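May 31, 2023

Quick one tonight, dinner's on the stove.

Been going through the boxes from the Prallent hall again. For anyone new – I've been trying to work out what happened the day the Governor's train stopped at Clandovora. My nan was there. She had a paper flag and a sunburn and that was pretty much the whole story whenever I asked her.

Anyway. The local paper said 1000 people on the platform. No way. The town had 319 on the roll that year, and even with every farm from Olmedo coming in by truck I can't get near it. Maybe they counted the sheep.

The train was meant to stay 30 minutes. It stayed 14. I've got that from the stationmaster's book, which is a lovely thing, brown ink, terrible spelling (worse than mine). He wrote "dep. early, band still playing". Poor band.
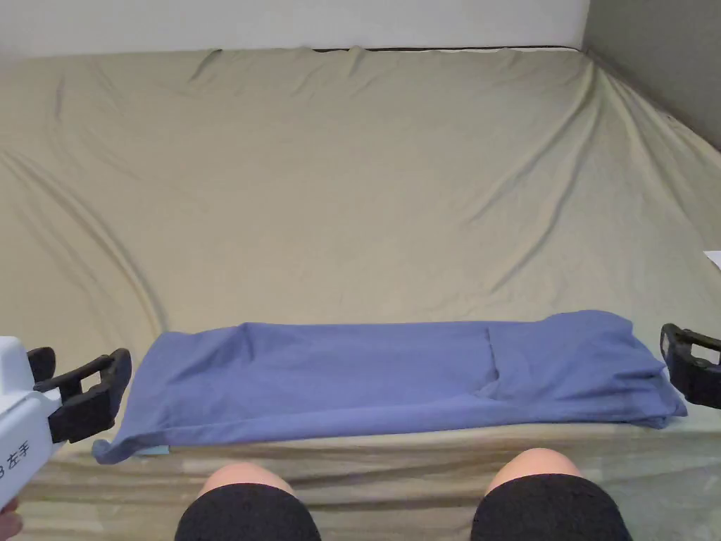 What I can't find is a photo. Not one! A whole town dressed up in January heat and not a single print in the boxes. Plenty of the flower show. Plenty of somebody's prize ram. The school had a camera, I know that much from the minutes, they argued over paying for the film.

Somone must have an album. If your family was at Clandovora or out along the Pulent road back then, please have a look in the cupboard, or ask whoever ended up with the family stuff. Doesn't matter if it's blurry. Doesn't matter if it's just the back of a hat. I'll scan it and get it straight back to you.

Also after the colour of the bunting, silly as that sounds. Nan said green and gold, the paper says red, white and blue. I'd back Nan but she also told me the Governor winked at her, so.

Two more boxes to go, then I'm up to the drought years and teh hall fire. Will post the stationmaster's page once I've worked out the scanner – it keeps chopping the bottom line off.

Comments are open again, I fixed the spam thing. Potatoes boiling over, got to go.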